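Gripper comparison moves to the pear

Soledad Requena's group at Tullbridge has started the simulated half of its gripper comparison. The two-finger model goes first, on a single pear on a white plate, with 30 runs for each camera placement.

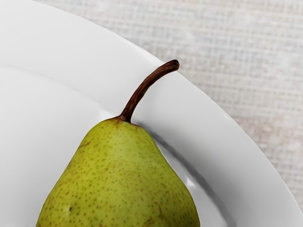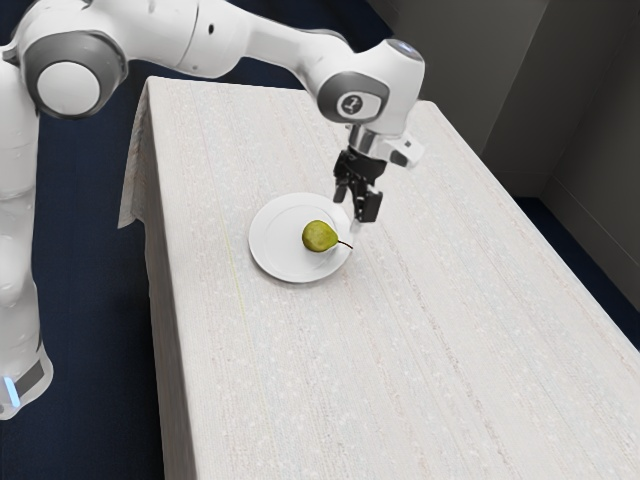
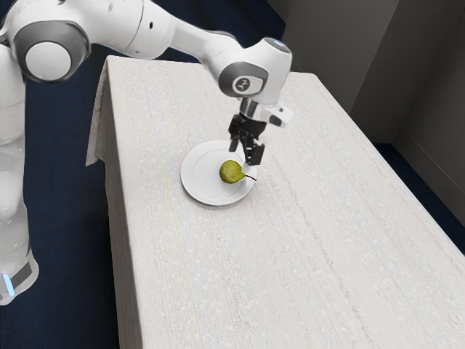

The Wamora gripper gets the same plate and table in March, with the controller settings left alone. Anyone who wants the run logs can ask Soledad.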